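Threads > Elsa Huttunen > Sheets and how to buy them

1/ I worked in bedding retail for a long time and people ask me the same things about sheets over and over. Putting the answers in one thread so I can link to it.

2/ Thread count is the number of threads running both ways in one square inch of fabric. You add the lengthwise ones and the crosswise ones together. It describes the weave and says very little about the cotton.

3/ Plain sheets show you more than printed ones do. Wrinkles, creases and seams are easy to see on a solid color.

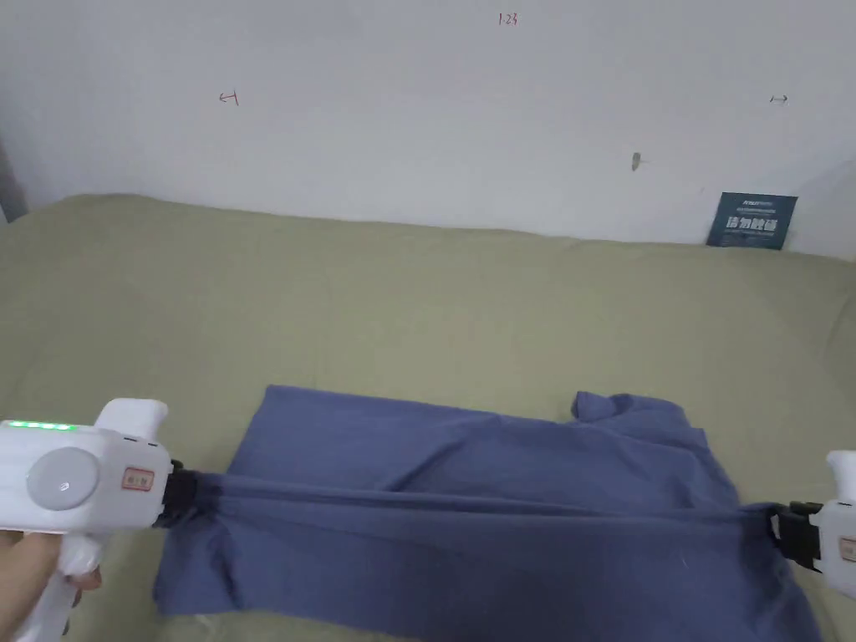
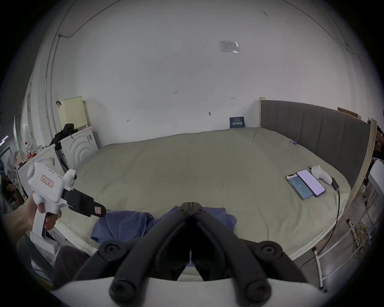
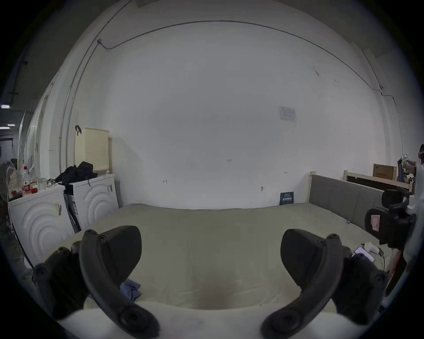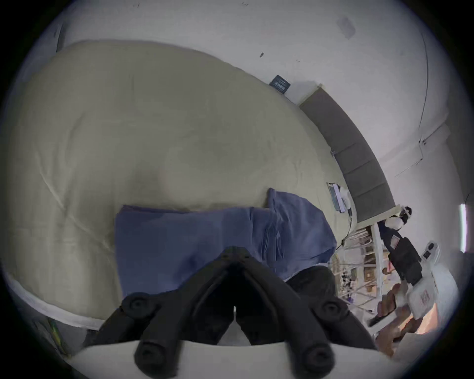 4/ Does a higher thread count mean a better sheet?

Only up to a point. Past the middle hundreds, the maker is usually twisting thin threads together and counting each one separately. A sheet labeled 1000 is often heavier and warmer than a good one with a much lower number, and it may not last any longer.

5/ What I look at first is the fiber. Long-staple cotton makes a smoother yarn with fewer loose ends. Fewer loose ends means less pilling. If the package only says "cotton," assume it's ordinary cotton and pay an ordinary price.

6/ Then the weave. Percale is one over, one under. It feels crisp and it sleeps cool. It also wrinkles, and no amount of folding will change that. Sateen floats several threads over one. It feels softer and drapes better, but it snags more and holds more heat.

7/ I sleep on percale in summer and flannel in winter. My sister sleeps on sateen all year and thinks percale feels like a paper bag. Both of these are fine.

8/ Linen costs more and feels rough for the first few months. Mine took a whole winter to soften. I wouldn't buy it for a guest room that gets used twice a year because it never gets the washing it needs.

9/ Microfiber is polyester. It's cheap, it dries fast and it doesn't wrinkle much. It's also warm. Good for bunk beds, not so good if you wake up sweating.

10/ Measure your mattress depth before you order a fitted sheet. Include the topper. Most returns at the shop in Cidudcombe were fitted sheets that popped off at one corner, and nearly always the customer had added a topper and forgotten it.

11/ If you're between sizes, go deeper. Extra fabric tucks under. A sheet that is too shallow pulls on the elastic and the corner seam goes first.

12/ Check whether the elastic goes all the way around or just at the corners. All the way around holds better. Some packages don't say, so ask.

13/ Washing: warm water, less detergent than the cap tells you, no fabric softener. Softener coats the cotton and it stops absorbing. Wash towels in a separate load. They shed on everything and the zippers and hooks people leave in with them do worse.

14/ Take sheets out of the dryer while they're a tiny bit damp and put them straight on the bed. They finish flat and you skip the ironing. I haven't ironed a sheet since I left Flinddale.

15/ How many sets? I keep 2 per bed. One on, one in the closet. With three you end up using the top two and the third one sits there and yellows along the folds.

16/ Someone asked about color. Dark sheets fade in a stripe where the sun hits. Mid greens, tans and grays hide it best. White can be bleached, though bleach weakens cotton a little every time.

17/ Also asked: is the Tresent percale worth it? I have one set, bought with my own money. The fabric is good. The pillowcases are cut short and my pillows stick out. I'd buy the sheets again and get pillowcases somewhere else.

18/ Old sheets: animal shelters often take them, but call first because some only want towels. I cut mine up for drop cloths. A worn percale sheet tears in a very straight line if you snip the edge and pull.

19/ Pillows next time. I have a lot to say about down and I need to find my notes.

More from this account
How to fold a fitted sheet (short version)
Wool blankets and moths
What I packed when I moved out of Kallio
Mattress pads I sent back

Contact | Copyright Elsa Huttunen | Back to top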